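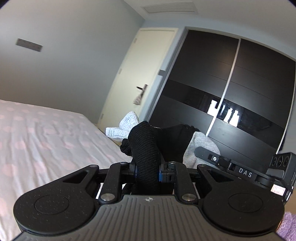

Stokis fitted sheet, pink dot
Bed linen by Buvodum
Item no. 259

Stokis is our everyday fitted sheet with pale pink dots on a light ground. It is made from washed cotton, so it feels soft from the first night and does not need ironing. The elastic goes all the way round the hem and the corners are deep enough for a mattress with a topper.

Sizes: single, small double, double, king
Colours: pink dot, plain white, Wundari grey
Fabric: 100% cotton
Washing: 40 degrees, tumble dry low
Delivery: 3 to 6 working days

About the colour
We are asked very often if the pink is strong. It is a quiet pink, and from the door of the bedroom you will see mostly a light sheet. On a dull day the ground can look a little grey, and in full sun it is nearly white. If you wish to compare it at home, please order a fabric sample before you buy. 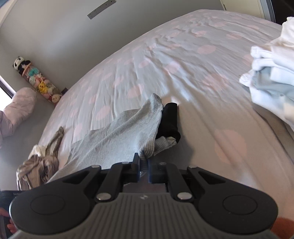 Washing a cotton sheet together with knitwear is not a good idea, even when both are pale. The sheet wants warmer water than the knit and it also wraps itself round the sleeves. Sort them on the bed before you carry anything to the machine. Light grey ribbed knits, as the one lying over the pink dots, go in their own cool wash. Close all zips first, as a zip can catch the cotton.

The sheet will become roughly 3% shorter after the first wash. We have cut it with this in mind, so please choose the size of your mattress and not one size bigger. Small creases after drying are normal and they relax when the sheet is stretched over the corners.

Goes well with
Khurana pillowcase, plain white, set of two
Khurana duvet cover, pink dot (new sizes in June)
Stokis mattress protector

Returns
You may send the sheet back unwashed, in its bag. For questions about sizes please write to Žofie Pešek in our customer service, she answers in English and Czech.

Page updated 19th February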